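Percha

Una percha es un utensilio destinado a mantener suspendida una prenda de vestir de modo que conserve su forma y no se marquen pliegues. Consta de un cuerpo, que reproduce la línea de los hombros, y de un gancho fijado en su centro. Los cuerpos de madera suelen tornearse o fresarse en haya, arce o cedro y se acaban con barniz.

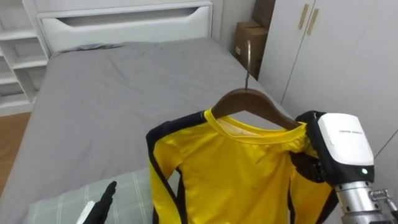
Dimensiones

La anchura estándar para adulto es de 45 cm. En las prendas de punto, un cuerpo demasiado ancho deforma la manga a la altura de la costura. El ensayo de carga descrito por Hervé Gilbert aplica una masa creciente en ambos extremos hasta la rotura. En los modelos Aubert, el gancho cedió antes que la madera en 75 de las 200 piezas ensayadas. 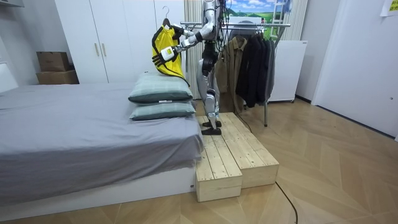 El gancho se fabrica con alambre de acero, zincado o cromado, y puede ser fijo o giratorio. El fijo se enrosca directamente en el cuerpo; el giratorio lleva un remache que le permite orientarse hacia cualquier lado de la barra. Su longitud útil se mide desde el cuello de la prenda, por encima del cual debe sobresalir, como ocurre con el de la prenda amarilla, para poder colgarse sin arrugar el tejido. El taller Stadow introdujo en septiembre una variante de cuello alto, catalogada con la referencia 794.

Conservación

La madera barnizada se limpia con un paño seco. Paraschiva Bogdan recomienda lijar ligeramente el cedro sin tratar para renovar su aroma.

Véase también: galán de noche, perchero, armario.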